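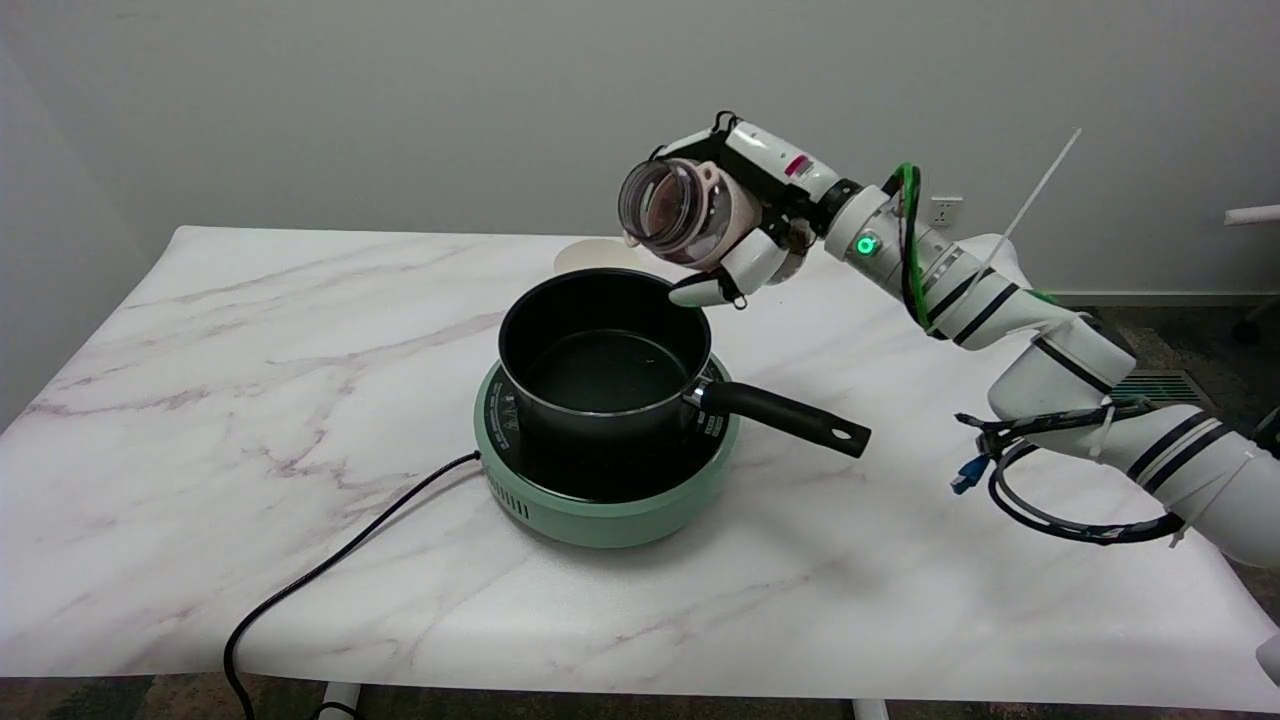

Up before six this morning because the beans wouldn't wait, or I'd decided they wouldn't. The Pellegrini pole beans went in along the back fence, 13 of them, and I gave each one its own cane this year (last summer's tangle taught me that much). Then coffee, then back out to look at the peas, which are up to my knee already! I want to keep the first picking dead simple, just a black saucepan on a little mint-green induction cooktop like the one up top, a splash of water, butter, done. Yaroslav Hordiienko says I should dry half of them for soup and I told him he could grow his own.

The tomatoes are another story. Three of the five Dranden seedlings have gone purple under the leaves, so I suppose they're cold, and I've hauled the whole tray back to the kitchen windowsill where there's no room for it.
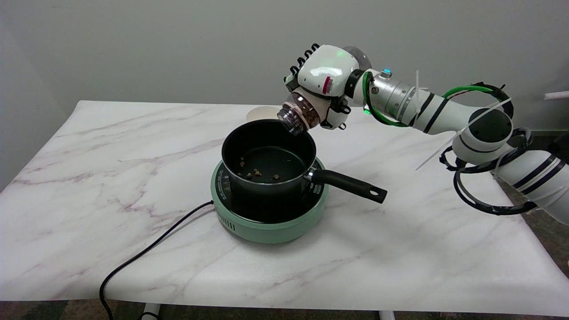
I'll try them outside again in the afternoons, an hour or two at first, and see if they sulk. The other two look fine, fat stems and everything, so maybe it's only the ones that sat nearest the door.

Slugs got one lettuce. One! I went out with the flashlight at ten and found the culprit under the rhubarb. Must water the carrots tomorrow.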